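Frequently Asked Questions – Prasberg Fabric Dye Studio

Can I really dye something I already own, or do I have to buy fabric from you?

Please bring your own! More than half of what goes through our pots is somebody's old tablecloth or a pair of curtains that got tired in the sun, and we love seeing those pieces get another go. We do keep plain cotton and linen by the yard on the shelves at the Petkov Street entrance, and you're welcome to a few inches to test at home before you commit.

Which fabrics take color well?

Cotton, linen, rayon, and hemp are the easy ones. Silk and wool dye beautifully too, but they need a different kind of dye and a gentler hand, so tell us when you book. Polyester is the stubborn one. We don't dye it in the studio, and a blend will come out paler than you expect, with the polyester part hardly changing at all. Check the thread too, if you're dyeing clothes – most store-bought shirts are sewn with polyester thread, and the stitching will stay its old color. Some people end up liking that very much.

Do I need to wash things first?

Yes, even if they're brand new. New cloth has finishes on it that keep the dye out, and you get blotches. A hot wash with a little plain detergent and no fabric softener is what we ask for. You can bring it damp.

How much does it cost?

A single pot is $99, which covers up to two pounds of dry fabric, the dye, and one of us standing next to you for the afternoon. A double pot is $144. If you aren't sure what your fabric weighs, step on the bathroom scale with it and then without it, and take the difference. It's close enough for our purposes.

Can you match a color exactly?

We can get close, and sometimes very close, but I'd be fibbing if I promised you exact. Water, fiber, and the age of the cloth all have their say. Kanako Hamada keeps our swatch books, with more than 102 colors in them, and she's happy to sit down with you and your sofa cushion and find the nearest neighbor.

Will the color run in the wash?

A little, at first. Wash it alone in cold water three times, then with similar colors after that.

Why did my gray come out purple?

Oh, we get this one so often! Grays and blacks are mixed from several colors, and they don't all grab the cloth at the same speed.

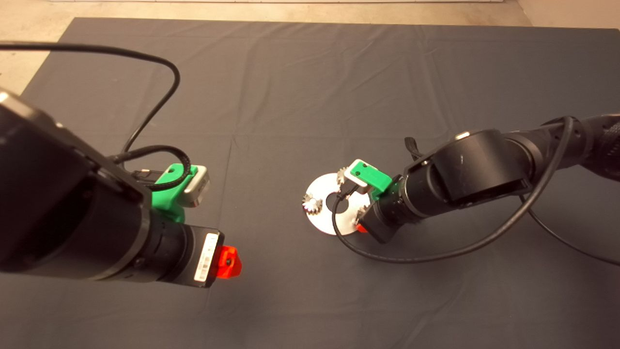 Answers by Vasco Pinheiro, Prasberg Fabric Dye Studio
Updated 10th June

If you pull a gray out early, you'll see whichever color got there first, and that's very often the red or the purple. Leave it in for the full hour, keep stirring, and use plenty of salt. For a deep charcoal on a large piece, double the dye powder and give the cloth lots of room to move, as crowded fabric dyes in patches.

Can I fix a color I don't like?

You can always go darker. Going lighter means a color remover, and that's harder on the fibers, so we'd want to look at the piece before saying yes.

How do I book or cancel?

Call the studio or stop in. We ask for two days' notice if you need to cancel, and we'll gladly move your deposit to another afternoon.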